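Ticket: Travel gallery, wrong captions and fuzzy enlargements
Opened by: Arturo Sanna
Status: Closed

Hi Corey,

Me again, sorry! The vineyard gallery is acting up. I uploaded 140 pictures from our walking week around Guscombe, and from number 57 onward every caption belongs to the picture before it. So the church tower is labeled "lunch stop" and the lunch stop is labeled "Ubaldo and the goat." Also, when I click a picture to enlarge it I get a blurry mess, and enlarging is the whole point of my page -- I like people to look for the little things on the rooftops.

I've tried reloading, logging out, and a different browser (Teodoro's laptop, he was very patient). Same thing every time.

Arturo

Reply from Corey Bright, Brindico support

Hi Arturo, no need to be sorry! Two questions. Did you delete anything after you typed the captions? And how wide are the files you uploaded?

Reply from Arturo

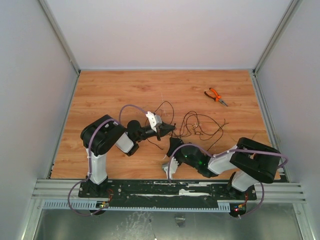
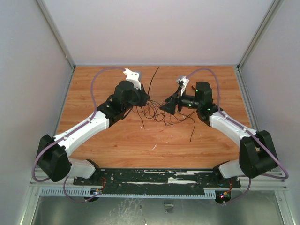 The file width is where I think I went wrong. My photo program was set to save everything at 400 across, which I must have picked ages ago for emailing things to Fulvio. These two I saved at full size, and they open up lovely and sharp, right down to the little white scuffs on the board in the second one. So the blur is my doing and I'll redo the whole vineyard set tonight (groan).

And yes, I did delete one! There were two nearly identical shots of the lane above the Vitale cellar, and I threw out the darker one after the captions were in. That would have been picture 57, now that I look at my list.

Reply from Corey

That's the culprit. The Polline gallery theme keeps captions in a separate list, and the version you're on doesn't drop the caption when you drop the picture. Go to Gallery, then Captions, find the leftover line at 57, and remove just that line. Everything below it should move up one. Please don't retype them all!

When you re-upload, use Replace File on each picture and leave Add New alone, or you'll end up with doubles.

Reply from Arturo

Removed the line and the captions jumped back into place -- what a relief. The goat is with Ubaldo again.

Replace File is slow going but it works. I stopped at 109 last night. One odd thing: picture 83 still showed the old blurry version on my screen after I replaced it, but it looked fine on Teodoro's laptop.

Reply from Corey

Your browser is holding on to the old copy. Hold Shift and click reload while you're on that page.

Reply from Arturo

Yes, that fixed 83, and a couple of others I hadn't noticed. I finished the rest on Saturday before breakfast. You can finally read the weather vane on the long barn, so I'm happy. Please close this one, and thanks for putting up with me!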